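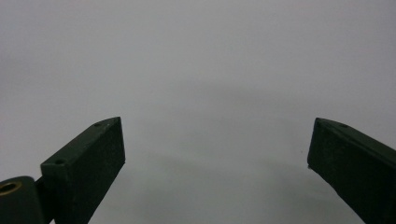
The open fingers of a hand-held gripper over a plain gray surface.

The packing hall of Stoica, in the town of Butgate, is more quiet than I expected. The company sends spare parts for kitchen machines to repair shops, and for many years the work was done completely by hand. Since last May a part of it is done by robot arms. I came to speak with the woman who leads the day shift. She agreed to talk for an hour, in the small room behind the loading doors, under the condition that her name is not printed.

"I have packed here myself for eleven years," she says. "So when they told us that arms are coming, I was not looking at it like a manager. I was looking at it like a person with two hands."

The arms were delivered by a firm called Incombe. There are 4 of them, placed at the end of the line where small parts are put into bags. Before they could work alone, the packers had to show them how. For this they used grippers that are held in the hand, with two fingers that open and close, and with a camera mounted on them. A packer picks up a seal or a spring with the gripper, puts it down in the right place, and the recording is used later for training the arm.

"The first week was terrible for our pride," she says, and laughs. "You take a person who can fill a bag without looking, and you give her this tool, and suddenly she is like a child with a spoon. You want to use your thumb, but you have no thumb. A flat washer on a flat table, this was the worst. We all hated the washers."

I ask how long it took until people felt comfortable.

"For the young ones, some days. For me longer. I was always closing the fingers too early. The technician from Incombe told me to go slowly, but slowly is difficult when you have been paid for speed your whole life."

The hall has 70 employees on two shifts. According to her, no one has lost the job because of the arms, but three places were not filled again after people retired. She mentions this herself, before I come to the question.

"I don't want to tell it nicer than it is. If my colleague leaves and her chair stays empty, then something was taken away, even if it was not taken from a person. Her daughter had asked me if there would be a place. I had to say that I don't know."

What has changed for those who stay is mainly the order of the day. Earlier, everyone had one station and kept it. Now the packers change every two hours between the hand line, the checking table and the recording table, where new parts are still being shown with the grippers. The catalog has more than 2032 different parts, and each month there are others the arms have not met before.

"Some people like the changing. The back is better, the wrist is better. I have two ladies who sleep at night again without the bandage. But others say, I had my place, I had my radio, I knew who was sitting next to me. Now I am always a guest at somebody's table. I understand them also."

Pay was a longer discussion. The packers used to receive a bonus that depended on the number of bags, and at the recording table there are no bags. For the first weeks, whoever recorded was simply earning less. She went to the office with a list of hours, and it was corrected, but only from the day of her complaint.

"They had planned the cables, the lamps, the tables, everything. The bonus they had forgotten. I was not angry about the machine. I was angry about that."

There was also worry about the cameras. She asked for a written rule that the recordings may not be used to judge how fast somebody works, and the rule now hangs beside the lockers. Faces should not be in the recordings, only the hands' work. When something else is caught by mistake, the packer may ask to have it deleted.

Does she trust the arms now?

"With springs, yes. With rubber seals, on most days. With the thin gaskets I put a person, and I will continue to put a person. When an arm stops, it gives a light and waits. In the beginning we ran to it. Now we finish the bag first."

A second hall of the company, in Forkport, is going to get the same equipment, and 40 packers from there will visit Butgate to learn the gripper. She will lead the training. For this she has asked for more time than the plan gives her, and the answer from the office had not come when we spoke.

"I will let them start with the big parts," she says. "The washers can wait until the second day."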